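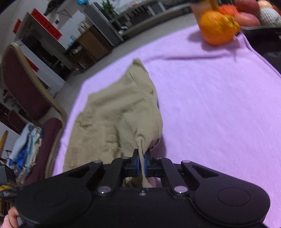

Fig. 2. Hand-held gripper, blue pads closed on a corner of khaki cloth.

Unit 13: Fingers and linkages

Cloth is my favorite test for a home-built gripper! A block forgives sloppy fingers, but a crumpled cloth finds every bit of play in your joints — and you'll feel it right through the handle.

Before next session (shared bench at Kinness, tools out by 2):
- Check every pivot pin. The arms should swing freely with no side wobble.
- Close the fingers slowly and see that the pads meet flat.
- Pinch a corner, lift, let go. Log 66 tries in your Zundberg sheet, misses included.

Bring the log even if it's ugly — the misses are where the fun starts.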